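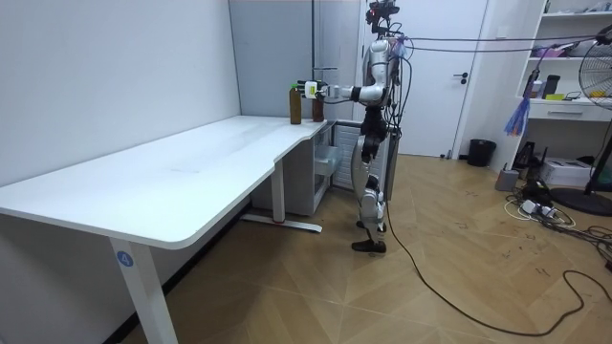 Apr 24, 2024
Posted by Londton Bench Notes

Okay friends, budget season again, and I promised I'd post our shopping list for the bottle handling work before we send it up in May, so get comfortable (I do go on).

First up, grippers. We have two quotes for a spare pair, Rulemico at $3149 and Mendonça at $3833. The pricier one includes shipping and a set of replacement finger pads, and I keep going back and forth!

If you're planning something like this, please price the fingers separately. I budgeted for 5 sets last year and wish I'd put down 20.

Cables! I had one line for "misc. cabling" and it was laughably small. Overhead runs, floor runs, power strips, covers so people don't trip... give it a real number, you'll thank yourself.

Desks I'm leaving alone. A plain white office desk is fine for picking up bottles, and I'd much sooner put that money toward the Plulolik service plan, which covers the leg joints as well as the arms.

Still undecided on a second fan and more drawers for small parts. If you've bought either for a small room lately, tell me what you paid, I'd love to hear it.

Recent posts
Leasing or buying, our notes so far
What we spent on spare batteries
Reading a service contract slowly

Contact | © 2024 Londton Bench Notes | Back to top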